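The Tronus Home Wheel: 1,087 Spins Later

I bought the Tronus tabletop roulette set in May, after my brother-in-law announced he could beat any wheel given enough patience and a pencil. The set comes with a sixteen-inch wheel, a felt layout, two balls, a rake and a tub of chips that sound like crackers when you drop them. I also picked up the Prilten leveling base, sold separately, because apparently a flat surface is an upgrade.

Setup took most of a Wednesday evening. The wheel drops onto its spindle without tools, which is good, as the one tool supplied fits nothing in the box. The felt arrives folded into a tight little square and remembers it forever. I ironed it twice. Column three still has a ridge that chips slide off, usually mine. 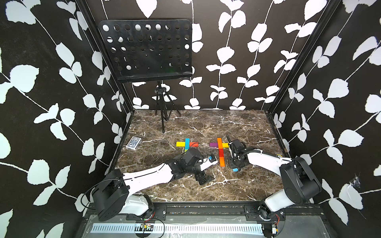
How it spins

Pretty well, to my surprise. A firm push keeps the rotor going long enough for everybody to place a bet, regret it and move it. The ball is the weak part. It's light, it rattles, and on a hard throw it leaves the wheel completely and goes to live under the couch. The spare is the same size and has the same ambitions.

My brother-in-law logged 1,087 spins over several weekends. We threw out the ones where the ball escaped or somebody bumped the table, and that left 1,076. Without the Prilten base, one side of the wheel was clearly getting more than its share, and he had a very happy month. With the base screwed down and the bubble centered, his lucky neighborhood went back to being ordinary real estate. He blames the base. I'd call it the best money I spent, and I've since hidden the receipt from him.

Chips and layout

The chips are thin and the colors are a problem. Orange and red look the same under a warm bulb, and we had a long argument over a corner bet that ended with both players getting paid. If you already own a decent set, such as the Hudach clay ones, use those and give the Tronus chips to the kids. 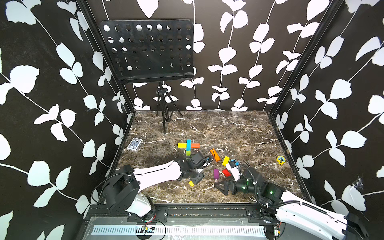 Nicanor Escobar

Would I buy it again? Yes, with the base and without the chips, if they'd sell it that way, and they won't. The wheel is solid for home use and quiet enough for an apartment as long as the ball stays in it. Just don't expect it to settle any family arguments. Mine has moved on to a system for craps.

4 out of 5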